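Workshop notebook, Ruvness bench
7 May 2023

Entry by H. Puma. Copy to Bradley Rudd when he is back in.

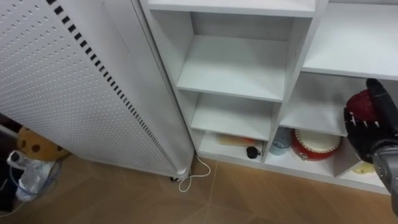
1. Iken padlock, handed in by the insurer's agent

Came in a sealed bag with the claim papers. The claim is for a break-in at a lock-up unit in February. Tools and a generator gone, the owner says the padlock was forced while he was away. The agent wants to know whether the marks on the lock fit that account.

Bag seal intact, number matches the sheet. Opened it on clean paper, nothing loose inside apart from a little grit, which I have kept in a paper fold inside the same bag.

Body is brass, shackle is hardened steel. Shackle is cut through on the long leg, just above the body. Cut face is flat for most of its width with a small torn lip on the far side. Looks like a cutting disc and then a twist at the end. No jaw marks either side, so I am ruling out bolt cutters. There is a shallow false start a few millimetres higher up, same width as the main cut.

The odd bit is the angle. The unit door has a hasp with a guard plate over it (photographs in the claim papers, quite clear). With the padlock hanging shut in that hasp I can't see how anyone gets a disc to the long leg from that side without marking the guard. The agent's photographs show no mark on the guard. I have not got the hasp itself, only the pictures, so this goes down as a question and not a finding. Have written to ask whether the hasp can be taken off and sent to us.

Bradley, if you ring the agent before I do, please don't say anything about the angle yet. Ask for the hasp and leave it there.

2. Test cuts

Bought two padlocks of the same Iken model from the trade counter. Clamped the first in the vice with the shackle closed and cut it with a thin disc. Cut face very like the claim lock: flat, fine curved lines, torn lip where I stopped short and twisted. Second one I cut hanging from the practice hasp with the guard fitted. Took three tries to get the disc in at all and I scored the guard each time. The cut that resulted slopes the other way.

This doesn't prove much by itself. Somebody with a smaller tool might manage better. I would like to repeat it with the small battery grinder, but the battery wasn't holding charge today. New one to be ordered.

Both test locks tagged and in the drawer under the comparison microscope. Tags say TEST in red, please leave them on.

3. Cuervo cylinder, burglary at the flat

Finished this one. Stripped the cylinder and went through the pins under the microscope. Tips of the key pins show ordinary wear from the key and nothing else. No scratches on the sides, none on the plug wall between chambers, none at the back. If it had been picked I would expect something, even from a careful hand. I found nothing to suggest a bump key either.

Three keys were submitted. Two are originals by the stamp. The third is a copy, cut on a machine with a slightly worn wheel, and it works the lock freely. There are fine tracks along the blade of one of the originals, on the top of the cuts only, of the kind a tracer leaves when a key is duplicated. So a copy was taken from that original at some point. I can't say when, and I can't say whether the copy we have is the one that was made. The report says just that. The officer asked on the phone if it "points to the cleaner" and I told her keys don't point to anybody.

Report drafted, eleven pages with photographs. Bradley to read it through before it goes. Check my paragraph on tracer marks in particular, I think I have said the same thing twice.

4. Marus safe

Still waiting for the key to the inner drawer. The door is done: no attack marks on the dial, relocker not fired, bolt work moves as it should. It was opened with the combination or it was left open. The shop's manager says 1068 pounds in takings was inside, which is not our concern but should be quoted correctly, the first draft had it wrong.

Weighed the door again for the transport form. 62 kg with the bolt work in, 59 kg with it out. Two people to lift it, and use the strap.

5. Housekeeping

Reference key collection now stands at more than 200 blanks. The card index is behind, the last tray hasn't been entered.

Microscope left-hand lamp flickers when first switched on. Settles after a minute. Don't take photographs until it does.

Out of small paper bags. Do not put brass filings in plastic, they cling and we lose them.

To do next: hasp request, battery, read-through of the Cuervo report, ring the shop about the drawer key. Claim padlock is back in its bag, resealed and signed, top shelf of the locked cupboard.

H.P.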